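Bench Assistant and Trainee Repairer (part-time, 10 months to start with)
Stępień Repairs & Covamer Lane Workshop
Posted 16 March 2021

We are looking for somebody to join us at the bench, and we would dearly like it to be someone who has never done this kind of work for a living before. If you have always been the one in the family who gets handed the broken radio, or who can't walk past a wobbly chair without turning it upside down to see what's the matter with it, please do read on, even if your CV says nothing of the sort.

Stępień is a small repair shop with a teaching workshop at the back. We mend household things: lamps, sewing machines, food mixers, clocks (some clocks – we are honest with people about the ones we can't do), record players, garden shears, the odd accordion. People bring them in wrapped in towels and tell us whose they were, and we listen, and then we write a ticket. We have just written ticket number 3961, for a hairdryer, and the book goes back to the very first week, so you are welcome to look through it if you like old handwriting.

The job

It is a mixed sort of job and it would be wrong to dress it up as anything else. For the first couple of months you would be sitting beside Henryk Cieślak most mornings, learning how to take things apart in an order that lets you put them back again. In the afternoons you would take a turn at the counter, answer the telephone, sort the spares drawers and order parts. By June we would hope to see you doing simple jobs on your own, such as new flexes, plugs, belts and switches, with somebody checking them before they go back to the customer. Nothing electrical leaves the shop without being tested, and that will be true however long you stay with us.

There is also a fair amount of tidying. We share our benches between everybody, which means the tools have to go home every evening, each to its own holder, and the person who comes in the next day has to be able to find them without a hunt. It sounds like a small matter, but it is what we argue over most. 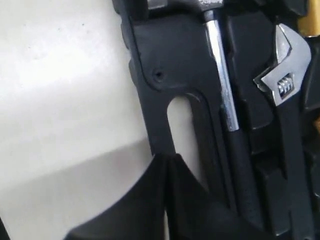
Urszula Szewczyk said that when she began here she thought all the putting away would drive her up the wall, and that it took her until the summer to stop leaving screwdrivers in her coat. She said she learnt more in that first half year than in the whole of her college course, mainly from being allowed to get things wrong on something that was already broken, and that whoever comes next should ask for the sewing machines early on, before they get frightened of them.

Who we would like to hear from

You don't need any certificates. We would like you to be patient with people as well as with screws, as a good part of the day is spent explaining to a customer why a mixer will cost more to mend than they had hoped. You should be comfortable writing things down clearly, and able to lift a sewing machine in its case on to a bench (or willing to tell us what would help, and we'll sort it out – one of our benches goes up and down, and Brendan Nic Giolla is always happy to carry). Good eyesight isn't needed so long as you don't mind using the big magnifier like the rest of us.

If you speak Polish, that would be lovely for some of our older customers, but please don't be put off if you don't.

Hours and pay

Twenty hours a week over four days, Tuesday to Friday, with one Saturday morning a month. Pay is 900 pounds a month before tax, with paid holiday on top, and we will cover the fee for your electrical safety course once you have been here for eight weeks. You get your own apron, your own mug hook and the run of the scrap shelf for projects at home. We close for 2 weeks in August.

How to apply

Please write us a letter or an email of a page or so. Tell us about something you have mended, or tried to mend, and what happened. Failures are very welcome and we have plenty of our own to swap. Address it to Kasun Weerasinghe at the Covamer Lane counter, or pop it through the door if you are passing. If writing isn't easy for you, ring the shop and Kasun will arrange a time to talk it through.

We will ask a few people in for a paid trial morning, with tea, and we'll let everyone know either way. The shop door sticks in damp weather, so give it a good push.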